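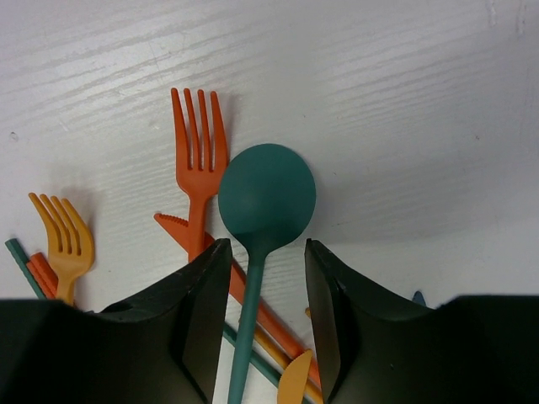

How can a grasp planner decide which utensil in a pile to pick first?

It should work out which object lies on top at each crossing, and then choose an object that has nothing resting on it and enough clear space on both sides for the fingers to close.

Picking overlapping cutlery with a wrist camera: planner selects items that are not on top
Posted in Planning and Perception
Tags: occlusion, grasp ranking, segmentation, Kerekes, Norkow

norkow_user_lab

Our department is preparing a table-clearing task in which a robot arm removes plastic cutlery from a tabletop, one item at a time, and places each item in a tray. The arm carries a small color camera near the gripper. There is no depth sensor at the wrist, and the budget does not allow one this year. The software consists of the Kerekes grasp planner (default configuration), an instance segmentation model trained in our own laboratory, and the Norkow motion server. Testing before deployment takes place in Drovadance.

The segmentation model was trained on 3,000 labeled views and performs well on items lying alone. The difficulty begins when the items overlap. The planner ranks candidates by visible mask area and by distance from the gripper, and the highest-ranked item is frequently pinned under another one. When the fingers close and the arm lifts, the items above are dragged along, and the tray then receives two items or none.

The arrangement shown at the top of the page illustrates the difficulty. The handle of the green spoon crosses over the orange-red knife, and so does the handle of the orange-red fork. Our segmentation model returns the knife as several separate pieces in views of this type, and the planner treats each piece as an individual object. It has proposed a grasp on a piece of knife on more than one occasion.

The following measures have already been attempted:

Raising the minimum mask area, which removed the small fragments and also removed thin handles that were valid targets.

Merging all masks of the same color. This worked until the table contained a fork and a knife of the same color lying close together.

Adding a penalty for masks that touch other masks. In a dense pile every mask touches another, and the planner returned an empty list.

We request advice on two points. First, is there an accepted method for estimating which item is on top from a single color camera? Second, should this reasoning be placed in the perception node or in the planner? Our preference is to leave the planner unmodified, as it is shared with another project.

Planner settings, for reference:
rank_by: mask_area, distance
min_mask_px: 400
max_candidates: 12
approach: vertical
recheck_before_close: false

kerekes_integration

The default ranking in Kerekes was designed for separated parts on a flat surface and is not suited to piles. The behavior described is expected with the settings given. We recommend that the occlusion reasoning be placed in a separate node between perception and planning, so that the shared planner remains unchanged. The node receives masks, produces an ordering, and forwards only those candidates that are free to be lifted.

The procedure used by our group is as follows.

Step one: join the fragments. For every pair of masks with a similar color, fit a line through each. Join the pair if the lines agree in direction, if the widths agree where the fragments face each other, and if the gap between them is filled by a different mask. The last condition is the important one. A gap that shows bare table means two separate objects. A gap that is covered by another item is good evidence of one object passing underneath. The same test resolves the difficulty with a fork and a knife of one color, provided that they are not lying in a straight line.

Step two: decide the order at each crossing. Where two objects meet, examine the shared boundary. The object whose outline continues without interruption is on top, and the one whose outline stops and resumes on the far side is underneath. For cutlery this rule is dependable, as handles are long and nearly straight. Handles crossing at a clear angle are easier than handles lying nearly parallel. Record each decision as an arrow from the upper object to the lower one.

Step three: build the graph. Each object is a point and each crossing is an arrow. Any object with no arrow entering it is a candidate for lifting. Objects that merely touch side by side should receive no arrow at all. We suspect that the failure of your contact penalty came from treating side contact and overlap as the same condition. The head of a fork resting against the bowl of a spoon is a contact, and it may matter for finger clearance, but it does not establish that either item is pinned.

Step four: check finger clearance. For each remaining candidate, sample grasp positions along the handle and project both fingertips into the image at the planned opening width. Reject positions where a fingertip would land on another item, unless no alternative exists. A narrow handle with clear table on both sides is preferred over a wide head with neighbors, even when the head is closer to the center of the view.

Step five: forward the list. Write the result into the candidate message with the field locked set to true for every pinned item. Kerekes ignores locked candidates and requires no change to its configuration apart from removing mask_area from rank_by.

Cycles are possible. Three forks can be arranged so that each lies over the next, and no item is free. In that case we select the object with the fewest crossings and request a slow lift with a small sideways motion, followed by a new image. The pile will usually change enough for the graph to be rebuilt without the cycle.

One caution concerns the fingers themselves. With a camera in this position the gripper is always in view and hides part of the table. A handle that disappears behind a finger must not be recorded as passing beneath another object, and a small tip visible beside a finger should be marked as unresolved. We apply a fixed mask for the gripper, updated with the opening width, and any outline that ends at that mask is treated as unknown. If a candidate has an unknown section, move the arm to a second viewpoint before deciding. A move of a few centimeters is generally sufficient.

finico_bench

The answer above covers the planning side. The following remarks concern control.

The setting recheck_before_close should be true. With the setting disabled, the gripper closes on the basis of the image taken at the start of the approach, and any item nudged on the way down goes unnoticed. We run the check at 30 frames per second on a cropped region between the fingertips, which keeps the load on the computer low.

It is also advisable to stop the lift early and look again. Our sequence on the Norkow server is: close, raise by a short distance, pause, compare the new image with the previous one, continue. If a mask other than the target has moved – and the target graph said it should not have – lower the arm, open the fingers and remove the item from the candidate list for that cycle. The comparison must allow for the motion of the camera, which travels with the wrist. Omitting this correction makes every item on the table appear to have moved.

Please also confirm that the timestamps on the image and on the arm position come from the same clock. In our installation they did not, and we spent most of June adjusting a planner that was working correctly.

drova_tester

We use closing force for this. Set it high and the top item comes out most of the time. Shadows also help to find what is raised off the table.

kerekes_integration, in reply to drova_tester

A higher force does not address a pinned item, and thin plastic handles may bend. Shadows can be used as supporting evidence, although wide soft shadows fall on the table well away from the item and are easily joined to the wrong object. We would not base the ordering on them.

norkow_user_lab, follow-up

The separate node has been written and tested in Drovadance. Joining fragments before ranking removed the proposals on isolated pieces of knife. The fixed gripper mask required correction for our finger shape, as the sloping outer edges were being segmented as an additional object. Same-color items lying nearly in line are still joined in error from time to time, and we are adding a second viewpoint for those cases.

The clock issue raised by finico_bench was also present in our system. The camera driver was stamping images on arrival and not on capture. The thread will remain open until the tests on the physical arm are complete.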